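首页 | 词条 | 夹爪与末端 | 相机与标定 | 控制器 | 最近更改 | 随便看看

布料折叠测试台(夹爪对比)

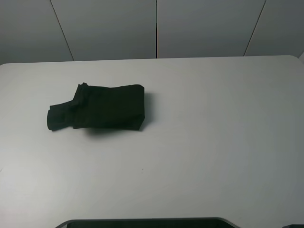
台面上一件叠好的黑色织物,夹爪对比用的白色桌面。

布料折叠测试台,我们平时就叫“叠布台”,是用来比较不同夹爪、手臂、相机和控制器在处理软东西时表现如何的一种桌面工位。本词条由我起头写,后来 Mercedes Alvarado 补了控制器那一节,我又改过几遍,所以口气前后不太统一,大家将就看。词条里说的“我们”,指的是 Tumach 工作室那张桌子周围的几个人。

名称和来历

“叠布台”这个叫法没什么讲究,最早写在 Tumach 的内部记录里,当时全名很长,叫“柔性物体末端执行器比较工位”,写标签都写不下,后来就没人这么叫了。也有人叫它“白桌”。我个人喜欢“叠布台”,一听就知道是干嘛的!

一开始我们拿方块和杯子做夹爪比较,做了一个一月,结果各家夹爪分数挤在一块儿,看不出差别。换成衣服之后,差别一下子就拉开了。硬东西夹住就是夹住,布可不一样,夹起来一层还是两层、边角会不会滑走、松手的时候会不会把刚叠好的地方又带开,全是问题。

桌面和背景

桌面用白色哑光的,四角做圆。哑光这一点我吃过亏,之前那块台面反光,俯视相机里老有一团亮斑,分割算法把亮斑当成布的一部分,夹爪就往空处去抓(那天下午我以为是标定坏了,重标了好几次)。背后的墙用浅灰色的大块板,干净,不抢眼。

说到颜色,黑色织物放在白桌上,轮廓特别清楚,外形提取几乎不用调参数。麻烦在里面:黑布吃光,褶子和折边只剩一点点灰,叠了几层很难看出来。所以测试里黑色这一档我一直留着,哪怕大家都抱怨它拉低分数。浅色布在白桌上又是另一种难法,轮廓要靠阴影去猜。

光从上面来,稍微偏一侧,影子要软。影子太硬的话,布的边和影子的边会混在一起,Cendo 那台相机尤其容易上当,后面会讲。

测试项目

目前固定做的项目有下面这些,顺序不要乱改,不然和老数据对不上:

单层捏取:从平铺的布上只捏起一层。最能分出高下。
对折:捏住一边,拉过去,对齐,放下。
折回窄边:把裤腿或袖子这类窄长的部分往回折,压在主体上或者贴着主体。
整块搬移:把叠好的东西整个端起来,换个位置放下,看它散不散。
松手:单独计分,只看手指离开时布动了多少。

一轮是 8 个动作,一种夹爪总共跑 400 次,其中算有效的至少要到 385 次,不够就补。所谓有效,是指相机和控制器都没掉线,成不成功另算。每次开始前桌面要看一眼,线头、碎屑这种小东西对俯视相机是有影响的,我见过算法把一粒黑点认成布角。

夹爪

我们比较得最多的是两种。

Sirnow 平行夹爪,两指,指尖贴薄橡胶垫。优点是便宜好修,重复性好得让人感动;缺点是捏单层的时候容易连下面一层一起带起来,薄布尤其明显。后来我把指尖磨薄了一点,单层捏取好了不少,可是整块搬移又变差了(接触面小了嘛,布从两边耷拉下去)。这个取舍到现在也没有一个让我满意的答案,做两套指尖换着用,算是目前的办法。

Cheng 软指夹爪,充气的,手指会弯着包过来。整块搬移它是第一,没有争议,端起一叠布稳稳当当。松手也温柔。但是它慢!充气放气都要等,而且手指粗,想伸到布和桌面之间那条缝里去,基本靠运气。厚一点的裤子它反而比薄 T 恤做得好,这和很多人的直觉相反,我第一次看到数据也以为表格填错列了。

吸盘我们也试过,对付布料效果很差,漏气,词条里就不展开了。有兴趣的可以看“吸附式末端”那一条。

手臂

手臂的影响比我原来想的小。桌上换过两台六轴臂,同一个夹爪,分数差得不多,主要差在低速段。拉布的时候要慢,还要匀,有的臂在很慢的时候会一顿一顿的,布就跟着抖,对齐就歪了。选臂的时候请别光看最高速度,把它调到最慢看它走一条直线,五分钟就心里有数。

安装位置也值得说两句。我主张臂的底座放在桌子靠人这一侧,布放在远一点的半边,这样肘部不容易挡住相机。反过来装也有人试过,换线方便,但是相机老被自己的手臂挡住。

相机

固定相机一定要有,装在桌子上方或者侧上方,拍得到整个工作区域和后面一点墙。腕部相机看情况,做单层捏取的时候很有帮助,其余项目可有可无。

Cendo 深度相机价格合适,平铺的布没问题,可一碰到黑布深度图就满是洞,影子边缘还会鼓起来一圈假的高度。我们现在的做法是深度只用来算高度的大概走势,轮廓交给彩色图。换过一台贵不少的,洞少了,没有全消失,所以我暂时没有换掉它。

标定每天做一次。要是有人靠过桌子、挪过支架,再做一次,别偷懒。

控制器(本节由 Mercedes Alvarado 补写,我改了语气)

控制器比了两套:一套是手臂自带的位置控制,一套是我们自己写的,外面加了一层力的反馈。位置控制跑对折没什么毛病,碰到折回窄边就露馅了,它不知道手指已经压到桌子,还在往下走,指尖的橡胶垫就这么磨坏了好几副。加了力反馈以后,手指轻轻碰到桌面就停,再贴着桌面滑进布底下,单层捏取和折回窄边都明显变稳。

代价是调参。每换一种夹爪就要重新调一遍,软指夹爪本身就有弹性,力反馈叠上去会来回晃,得把增益压得很低。Mercedes 的建议是先调松手,再调捏取,我照做了,确实省时间。

常见误解

有人以为叠得整齐就是夹爪好。叠得整齐可能是布厚,可能是起始摆放运气好,也可能是程序写得保守。所以只拿最后的样子打分是不行的,一定要看过程记录。同样道理,一块布放在桌上叠成一团规整的长方形,单凭这个样子也判断不了用的是哪套夹爪。

还有人问能不能把不同工作室的分数直接放一起比。我劝你别比,灯不一样,桌面不一样,布洗过几次都不一样。我们的累计记录到 2022年7月18日 整理过一次,共 2,000 条,里面光是布料状态这一栏就改过好几回写法。

相关词条:平行夹爪;软体夹爪;手眼标定;力控入门;布料数据记录格式

读者评论

小麦不吃面:软指捏厚裤子比薄T恤好这个我也遇到过!!一直以为是我装反了。

lao_ke:指尖磨薄到多少?能不能给个尺寸,我磨废了一副。

词条作者 回复 lao_ke:每批橡胶垫厚度不一样,我是磨到能塞进折好的布缝里为止,慢慢来,磨一点试一点。

青柠汽水:黑布深度图全是洞,有没有人试过打斜光?我打了斜光洞少了,但影子变长,轮廓又不准了,头疼。

Wn_07:手臂那节能不能写详细点,低速抖动到底是臂的问题还是控制周期的问题,我这边两边的人吵了一个星期。

词条作者 回复 Wn_07:我们这边两种都碰到过。先把夹爪拆下来空跑一遍慢速直线,要是还抖,就从控制周期查起。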